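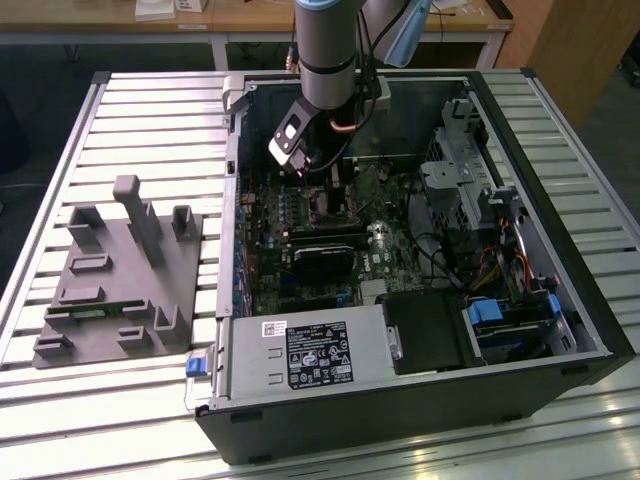 *An open desktop computer tower with its side panel off.*

**Clurnport repair group questions Jillex trade-in claims**

Sunday, August 9, 2026

Jillex says its new trade-in scheme will keep old office computers out of the tip. The Clurnport Repair Group would like to see some proof.

Since the scheme opened in June, Jillex has offered local firms a £30 voucher for each desktop handed over. Its leaflets promise a "second life" for every machine. They don't say how many are repaired, how many are stripped for parts and how many are simply shredded.

We asked. The reply ran to four pages and did not contain a single figure for repairs.

Our own survey of 223 small businesses in Clurnport and Drornska found that nearly 60 per cent had replaced a desktop that still switched on. Most told us they had been advised the machine was "too old". Few had been offered a new drive or more memory first, although either can cost less than the monthly payment on a replacement.

A voucher that can only be spent on a new computer looks to us like a sales offer. It may be a perfectly good one - but it should be sold as that.

We are calling on Jillex to publish its repair figures every three months, and on the Shehata business park to hold back its planned backing for the scheme until it does.

The full survey is free on request from the Clurnport Repair Group press desk.

**Ends**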